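Course notes, week 6: Planning an equipment purchase for a mobile manipulation lab
Instructor: Widad Salameh
Tuesday session, 2023-10-24

Reading for this week: the Brarevier quote packet and the Avley budget sheet. Bring both to class.

1. Start with the task, then the price list

The Brulville case asks for an arm that works with household furniture: drawers, cabinet doors, a wardrobe. The team has one year of money and wants to order the arm in March. Before any quote is opened, write down the reach needed, the heaviest thing to be pulled or lifted, and the floor space the base has to turn in.

Simulation is the cheapest place to get these numbers. A room model can be rearranged in minutes, and a bad choice of gripper costs a day of work. Take clearances from the model first and check them against a tape measure later. 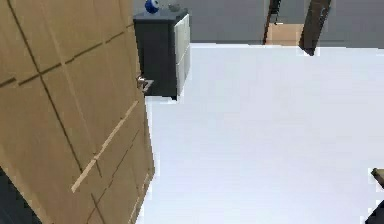
Figure 6.1. Simulated room, high view. Open floor between the wood panel and the gray wall, gripper at lower right.

Measure the open floor at its narrowest point. Write down the width of any doorway the base must pass through. Students often record the arm's reach and forget the base.

2. Budget lines

Use these lines for the exercise. All amounts are in dollars.

Simulation workstation, graphics upgrade: 1718
Gripper, Aliyu two-finger, base model: 1387
Spare fingertip pads, one set: 94
Test furniture, second-hand: 800

Total: 3999

The arm itself is on a separate capital request and is not part of this total. Shipping is not included in the Aliyu line. Call and ask. If the quote runs out before your order date, get a new one in writing.

Test furniture goes on the first order. A cabinet that arrives two months after the arm leaves the arm sitting idle. Buy pieces close in size to the ones in your model, or change the model to match what you can get.

3. Small items on furniture

Objects that sit on top of furniture are easy to leave out of a plan. In the model for this case there is a small round blue object on the cabinet, with a small gray item to the right of it. Decide whether the arm has to handle things like these or only stay clear of them. The answer changes the gripper you buy.

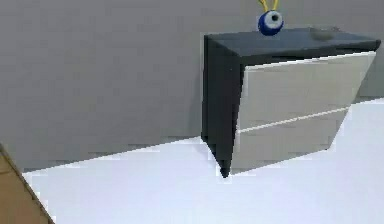 4. Homework

a. Fill in the Avley sheet for the Brulville case.
b. Mark each line "before arm," "with arm" or "after arm."
c. Cut the total by 800 without dropping the gripper. Write two or three sentences on what the lab can no longer test.

Hand in on paper at the start of the next class.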